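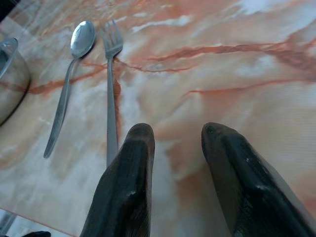
Hillow House Residents' Meeting
Minutes, 14th October
Held in the shared dining room, ground floor
Present: seven residents, including Rozália Sipos (chair) and the resident of 101 (minutes)
Apologies: units 7 and 12

1. Minutes of the July meeting

Accepted with one correction. The July minutes say the dining room would be "fully set up by the end of summer." Unit 4 asked for that to read "was hoped to be." Agreed.

2. Folding tables

The square folding tables from Sorkach are now in use. Rozália said they had made the room much more flexible. Unit 9 asked what we were doing with them that we couldn't do with the old table, and the reply was that they can be folded up. Unit 9 asked if anyone had folded one up. Rozália has, once, to see how it went.

General agreement that the marble pattern is a matter of taste. Two residents like it. Unit 4 finds the pink and orange veins tiring to eat off and said that the glossy finish throws the ceiling light back at you. Unit 15 thought a busy pattern would hide stains. The minute-taker pointed out that a pattern that hides stains also hides whatever made them, and asked that the tables be wiped whether or not they look as if they need it. Agreed, though we agreed the same about the old table.

The red edge trim was discussed at more length than it deserved. Unit 15 is worried it will peel at the corners. It was decided to look at it again at the next meeting and to leave it alone until then, which includes not picking at it.

There was a long exchange on whether the tables should be pushed together or kept apart. Together, you get a gap down the middle where things fall through. Apart, people bump their shins on the legs. Rozália proposed trying them together for a month. Unit 9 doubted a month would tell us anything but didn't object. Carried.

3. Shared tableware

Rozália reported that the Esetti steel pieces have been put out on the tables so that residents can handle them before we commit to a full set. She asked for comments. She got several.
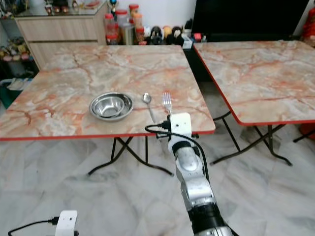
Item 3: the two steel bowls, one inside the other, with a spoon and fork.

Bowls. The smaller bowl sits inside the larger one, which is supposed to save shelf space. Unit 4 said this is true of any two bowls where one is smaller. The larger one has a wide flat rim, and opinions were split on whether that is handy to hold or just takes up room. Unit 9 asked how hot the rim gets with soup in it. No one had tried. Rozália will heat some soup and report back.

Spoon and fork. Thin handles. Unit 15 prefers something heavier. The minute-taker asked for a knife to be included in any set before we vote on it, having read the Esetti leaflet and found that knives are sold separately. Rozália said most of our suppers don't call for a knife. Units 4 and 9 disagreed.

Steel in general. The leaflet says the pieces "stay bright for life." The meeting didn't place much weight on this. Everything shows fingerprints, and water spots will show too unless people dry things by hand, and our record on drying things by hand is well known. Unit 6 offered to write a sign. It was noted that there is already a sign.

4. Cups

The chair has been asked to settle the matter of the cups, which has been on the agenda since the spring. The choice is between glass, which breaks, and the colored plastic kind, which some residents say makes the room look like a day care.

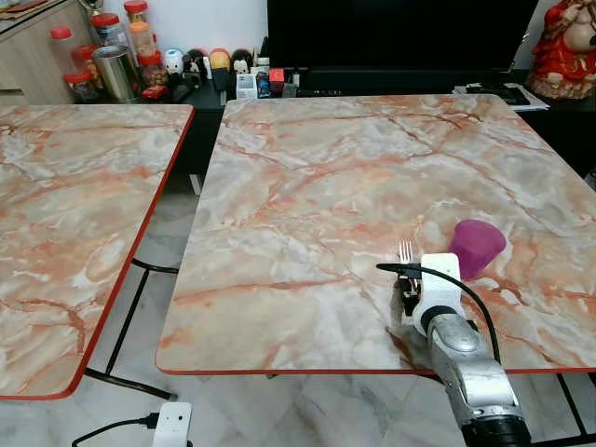
Item 4: the plastic cup in magenta-purple, shown with a fork.

Unit 6 spoke in favor of plastic -- light, cheap, and nobody gets cut. She also thinks the color is cheerful. Unit 4 thinks that color on top of those tables is a lot to look at over breakfast. Unit 15 asked if they come in white. Rozália said she would ask, and added that white ones would show coffee stains by Thanksgiving.

On the taper: unit 9 believes any cup that is narrower at the bottom than at the top will tip over more easily. Unit 6 said that describes most cups. Not resolved. The minute-taker suggested that somebody fill one with water and nudge it, and was told this could be done after the meeting.

Vote on plastic over glass: four for, two against, one abstaining. Color left open.

5. Money

The room fund stood at $1000 at the start of the year. The spend to date is $797, covering the tables and their delivery. That leaves $203 for bowls, cutlery, cups and anything we've forgotten, and we will have forgotten something.

Rozália believes the full tableware set can be had within that. Unit 9 asked to see the quote. There is no written quote, only a price given over the phone. The meeting asked for it in writing before any order is placed, with delivery shown on its own line. The delivery charge on the tables came as a surprise in July and we would like to skip that this time.

A request for matching placemats was turned down without a vote.

6. Tidying and putting away

The wood-tone cabinet with the drawers has been suggested as the home for the cutlery. Unit 6 supports this. Unit 4 asked who would clear the small items off the top first, and whose they are. No one claimed them. A note will go up by the mailboxes. Anything left there by the next meeting moves to the Kamel Street storage unit, where, judging by past form, it will stay.

Rozália suggested a rota for clearing the tables after supper. The minute-taker reminded the meeting that we have had a rota before. Rozália felt this one would be different, as it would be shorter. Adopted on trial, with the minute-taker's doubts recorded at the minute-taker's request.

7. Any other business

Unit 15 asked that the floor tiles be mopped with something less slippery. Rozália will read the bottle.

Unit 9 asked if the meetings could start on time.

Actions
Rozália Sipos: written quote for the tableware, including knives; ask about white cups; soup test on the larger bowl; read the floor cleaner bottle.
Unit 6: rota for clearing tables; note by the mailboxes.
Unit 15: look at the red trim, hands off.
Unit 101: circulate these minutes.

Date of next meeting to be posted by the mailboxes.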